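Laundry basket

329 shares | 20 comments

A laundry basket is a container for moving clothes between the place where they were taken off and the place where they will be washed, and for storing them at any point along the way, sometimes for weeks.
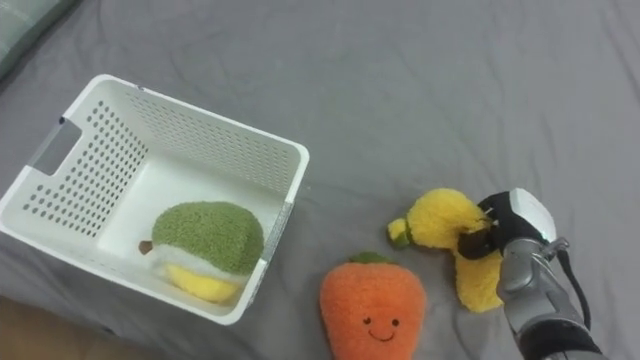
The basket is usually told apart from the hamper, which stands in one spot, has a lid and takes in dirty clothes only. In practice the line is weak. Many households own one of each and use both for clean towels.

History

Early baskets were woven from willow, cane or split wood, depending on what grew nearby and who was willing to cut it. They were built for wet linen, which is heavy, and a large one needed two people to carry it. Wicker lasted well but snagged fine cloth, a fault that makers tended to blame on the cloth. Cotton liners were the usual answer, and these had to be washed too.

Molded plastic took over much of the trade in the twentieth century. It was light, cheap and easy to rinse. It also cracked at the handles, so the wicker basket never quite went away, though many now hold magazines.

Design

Holes in the sides let air reach damp clothes and save on material. They also let out small socks. Common shapes include the rectangle, the round tub and the curved "hip" basket, which follows the body of a person nobody has yet measured. Folding models store flat, and some of them do so while being carried.

Sorting

Divided baskets separate whites from colors. In his household history Borkowska Street, Ruaridh Matheson argues that the divider mostly records good intentions – he found that the middle section, where there was one, ended up holding coat hangers.

See also

Clothesline
Hamper
Ironing (disputed)

5 comments awaiting review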